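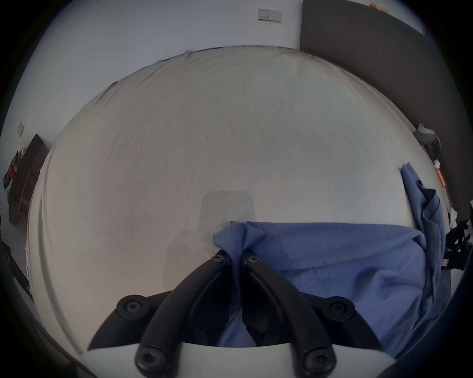

Octavio Saavedra wants to know why I don't just drive the arm with a joystick like a normal person, and whether a handheld gripper even counts as robot training. Fair question, Octavio! Long answer coming, get a snack.

**1/** I've done both. Back in May I was on remote control every evening, sitting in a chair with two controllers and moving an arm across the room. It works. It's also so slow. Picking up one sleeve felt like parallel parking a boat.

**2/** With the handheld one you hold the fingers yourself. You squeeze, they close. You walk over to the thing and do the job, and the camera on the tool records what the fingers were up to. No arm in the loop at all until later, when the policy gets to try it.

**3/** And cloth is where it really pays off. Blue fabric on a pale sheet, nice and easy to tell apart, and I still fumble it all the time. You want the hem. The hem wants to be under everything else.

**4/** My trick right now - come in low, fingers almost closed, hover for a beat, THEN open and go for a ridge. If you rush the approach, the robot learns to rush the approach. Ask me how I know.

**5/** (I know because I recorded 200 demos in a hurry and the arm spent a whole afternoon poking the mattress like it was checking a cake.)

**6/** Where Octavio has a point: with remote control you can only do what the arm can do. By hand I can twist my wrist in ways the arm flat out can't follow, and those demos get tossed. I lost more than 50 that way in the first batch. Ouch.

**7/** So now I keep my elbow out and pretend my wrist is made of wood. Looks ridiculous. My neighbor saw me through the window and waved very slowly.

**8/** Someone's going to ask about software so: I'm using Flivard to sync the video with the finger opening, and Brascombe to throw out the bad takes. Flivard crashes if you unplug the tool before you stop recording. Stop first. Then unplug. I have this on a sticky note.

**9/** The policy itself is called Amia, small, runs on my old desktop. She's good at grabbing a corner and pretty bad at letting go of it. That one's on me - I kept ending my recordings before the fingers were fully open, so she never saw a proper release.

**10/** Fix for that is boring. Hold still with the fingers open for 3 seconds after you drop the cloth. Every time. Yes, even when your arm is tired and you want lunch.

**11/** Do I still use the joysticks? Yep, for corrections. When Amia gets stuck I take over remotely, get her unstuck, and save that bit as a new demo. Those little rescues seem to help more than another pile of clean ones, at least on cloth. Would love to hear if anyone sees the same with dishes or tools or whatever.

**12/** Goal is 1000 demos that I'd be willing to show another human. Not there yet. Next up is folding with two grippers, one in each hand, and I already know I'm going to clap them together by accident.

**13/** Octavio, if you want to try it, come by and I'll hand you the thing. Bring a shirt you don't love.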